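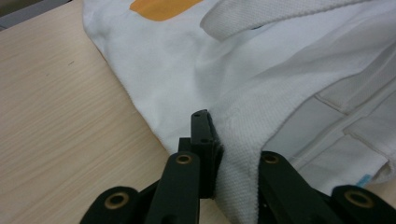
Domnica Ghiță wants to know why anyone would pack groceries in a cloth bag that can't stand up by itself. She sent the question in after our last piece on shopping without plastic, and I took it along when I went to see Ngan-ling Tang in Murkley.

Tang laughed and said she had asked the same thing for years. She worked the checkout at Bundale until April and now packs orders at home for neighbors who can't get to the store.

"Cloth falls over. You stop fighting that," she said. "I lay the bag down on the table, open the mouth, and slide the flat things in first. Boxes, packets, anything with a straight side. Then I stand it up and the boxes hold the rest."

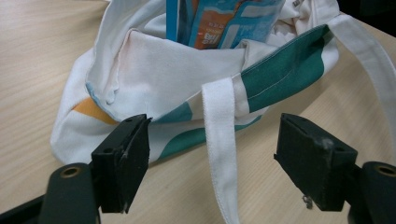
*A white tote lying on its side, with a blue package at the mouth.*

She keeps 33 bags in a hall closet and uses five of them most weeks. The others are spares, or too small, or have a seam she means to fix. I asked what makes a good one.

"Long handles. And look at where the handle is sewn on. If there's only one line of stitching there, I don't put cans in it."

Printed bags get washed inside out, in cold water, and dried on a line. She doesn't iron them. Tang said a dryer shrank two of her favorites so badly that they now hold onions.

Unpacking matters to her as much as packing. She takes everything out on the table, turns the bag over to shake out the crumbs, and checks the corners.
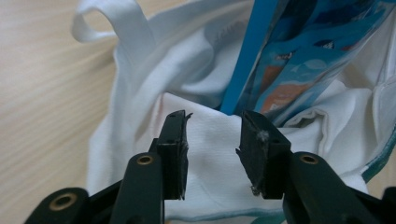
Receipts are the worst, she said, because they go through the wash and come out as paste. Rubber bands are a close second.

As for Domnica's question, Tang did offer one way around it. She cuts a piece of cardboard to fit the bottom and takes it out on wash day. "It helps with jars," she said. "For bread and vegetables I don't bother — they don't care if the bag leans."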